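Textile Care, Unit 2: Why Fabric Holds On to Creases

Cotton is wonderful stuff, and its wrinkles come straight from its chemistry! Water slips between the cellulose chains and lets them slide. As the cloth dries, new bonds form and lock in whatever shape it happens to have — flat or crumpled.

Polyester behaves differently. Heat matters far more than water, so a cool wash keeps it smooth.

Try this before lab: wet two cotton squares, hang one and ball up the other, then compare them after 11 hours. Bring both, even if they look awful.

Clothes left bunched in a basket are the same experiment at full size.
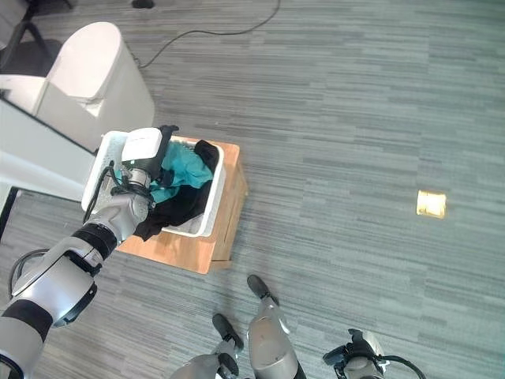

Reading for next time

Celtholm handout, page 61, on linen. The flax diagrams are gorgeous — take your time with them.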